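Clemutwood building, ground floor fit-out
Progress report to the Laaksonen fund, second period

Work on the ground floor rooms is on schedule in most respects. Spending is at 80 percent of the amount released for this period. The remainder is held back for the floor finish in the store, which was ordered late, and for signs in the corridor.

Walls and ceilings
The contractor, Grusbridge, finished plastering and painting in June. All rooms on the street side have had 2 coats of white. The store has had one and will get its second after the shelving brackets go in. We went over the paintwork on a Thursday morning with the site foreman and marked a number of small patches, mostly at the corners where the tape had pulled the paint away. These have been touched up. The ceiling in the main room was left partly open, as agreed in the last report, so that the services can be reached without cutting into anything.

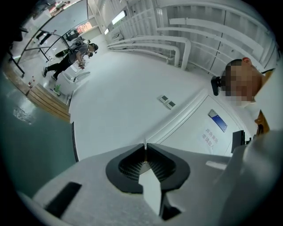
Access to the main room was the item the fund asked us to look at again. The room is now treated as a restricted area, and visitors go in by invitation only. We had considered a lock with a keypad, but the quote came to 2000 for the set and we did not think it was justified at this stage. For now we rely on signs. The white door carries a blue sign and, just below it, a notice in red Chinese characters, 环境重地 and 非请勿入, telling people not to come in unless they have been asked. An English version of the same wording is on order from Lelta and will go on the corridor side. Deliveries are left at the front desk and brought in by staff.

Electrical
First and second fix are complete. The inspector asked for a clearer label on one circuit in the distribution board — this was done the same day. The certificate has been received and a copy is in the annex. We have asked for 4 more outlets in the store, where the original drawing allowed too few, and the cost will be met from the contingency line.

Items still open
The floor finish for the store is expected before the end of next month. Until then the room is used for dry storage only and nothing heavy is placed in it.

The closer on the corridor fire door is too stiff. Grusbridge has adjusted it once and will replace it if the second adjustment does not hold.

The cleaning contract for the new rooms has not been signed. We have two offers in hand and will send both with our recommendation. The lower one does not include the ceiling pipes — these gather dust and would have to be done separately twice a year.

Request
We ask the fund to release the next installment on the agreed date. No change to the total is requested. A revised schedule showing the later date for the store floor is attached.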